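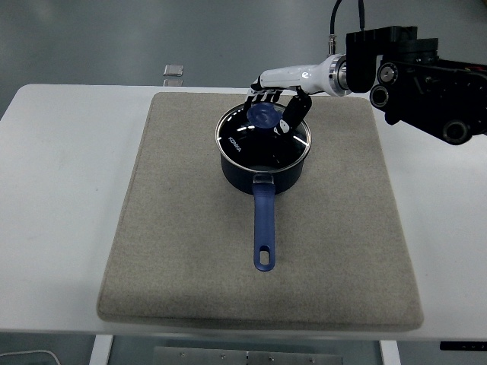 The One-Pot Winter

Rent went up again. So did gas. And in the upper half of Rotwood, where the old mill houses have been cut into studios the size of a parking space, people have quietly stopped cooking the way their parents did. One burner. One pot. Dinner by seven or not at all.

I spent most of November 2022 knocking on doors up there, eating whatever was on. Lentils, mostly. Barley. A rice thing with canned tomatoes and a frightening amount of garlic that I have made four times since.

Nobody I met called it a trend. It's just what fits. The studios on Galside Street come with two burners and a shelf, and one of those burners is usually holding the dish rack. The oven, if there is one, is full of shoes.

What they cook

Start with an onion, always. Then something dry out of a bag – beans if there was time to soak them, split peas if there wasn't. Water to a knuckle above. Lid on. Go fold laundry.

A retired bus driver on the third floor swears by a spoonful of pickle brine at the end. Her neighbor thinks this is disgusting and uses vinegar, so, same thing. A student couple downstairs do noodles in the leftover broth for breakfast. Cold mornings, hot bowl, no dishes to speak of.

Meat is a Sunday-type event. A couple of chicken thighs, skin down first, then everything else goes in on top and nobody touches it for forty minutes. The whole stairwell smells of it. I could of stayed all day.

Where they shop

Pylypenko, the corner grocery at the bottom of the hill, has turned over a whole aisle to dry goods in bins. Bring your own jar. Prices on little chalk boards, half of them smudged. The barley goes first, then the red lentils, and by late afternoon you're looking at chickpeas and dust.

The shop gives out a recipe card with every bag. Five ingredients max, that's the rule. They have printed 2411 of them so far, and I saw them taped up in nearly every kitchen I got into – over sinks, inside cupboard doors, one stuck to a window with a bandaid.

Not all of the recipes work. The cabbage one is grim. Skip it, or double the mustard and add a potatoe.

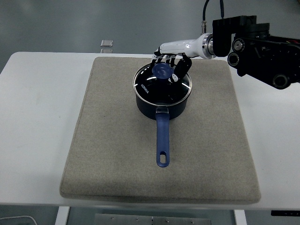

Is it any cheaper?

Yes. Mostly. Beans still beat anything frozen, and a small pot on a low flame doesn't ask for much. The spices add up at first, then they last till February. The real saving is the takeout you don't order, and the people I talked to were split on how much of that they'd been ordering anyway.

Then there's the boredom. Comes up everywhere. By the third night of the same stew you want a fight with somebody. The fix on Galside Street is swapping – a tub left on the landing, a different tub back. No sign-up sheet, no group chat. Soup goes down, dal comes up. The Nevov building across the road has started doing the same, with more dumplings.

I went back last week. Split pea on the second floor, something with paprika on the third. I ate both. The brine is good, by the way. She's right about the brine.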